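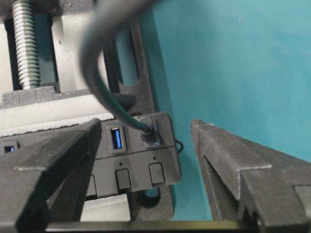 The order from Wallitz was for 2,000 examples of one act: a power plug going into or coming out of a hub. The station at Stomness had delivered 700 by the start of the shift. Of those, 134 had been returned.

The operator read the return codes before logging in. Most were code 4, hesitation. The learner at Grorkgate took whatever it was given, and if the hand paused before the jack, it learned to pause. An earlier version had learned to wait three seconds over every port. The wait was traced to a month of night shifts in January.

She set the session length to 300 and ran the calibration. Grip force, within limits. Wrist offset, within limits. She put her hands in the controls and worked at an even pace, approach, close, move, release, and marked each attempt as good or bad with the left pedal. After an hour she stopped thinking of the plug as a plug. It was a thing with a correct angle. 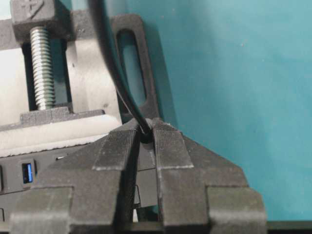

Adomaitis came on the line and asked whether she was keeping the bad ones. She said they were marked.

Marked was fine, the voice said, but were they being kept? The learner had never seen a person miss and try again. It missed, and then it had no idea what to do.

She scrolled back through the log. There were eleven misses. She had marked them for deletion, and she changed the mark on each, one at a time, and went on with the next attempt.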